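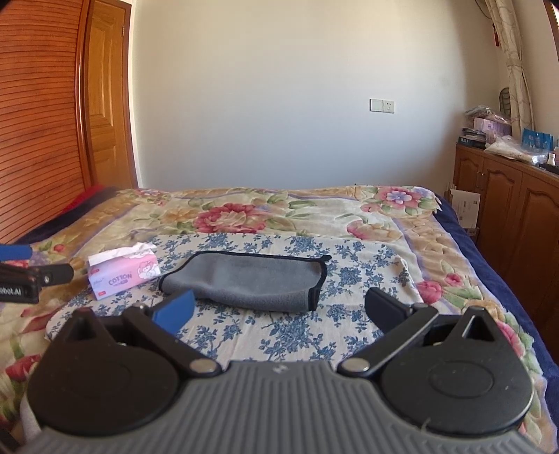
About us: how we look after our grippers

Hi, I'm Elsa Miettinen, and I keep the hand-held grippers at Lakar in working order! There are a few of us on the bench, and I've had my corner of it since July.

Every tool gets the same going-over. I wipe the finger pads, snug up the pivot screws on both linkage arms, then open and close the jaws 20 times and listen for clicks (Arlo Baptiste swears he hears them before I do). At 800 cycles the pads come off.
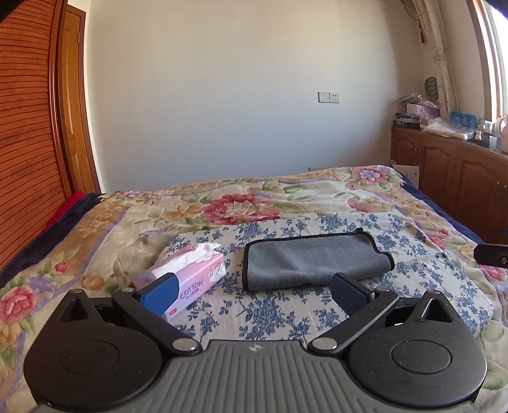

Pad grip is my favorite check, and the fussiest one. I like to try it on ordinary household stuff, so a tissue box is great – with the left pad up against the side like that, I can see whether the textured face sits flat. Towels are harder! If a pad drags, it goes back to Hiu-tung Huang for a new one.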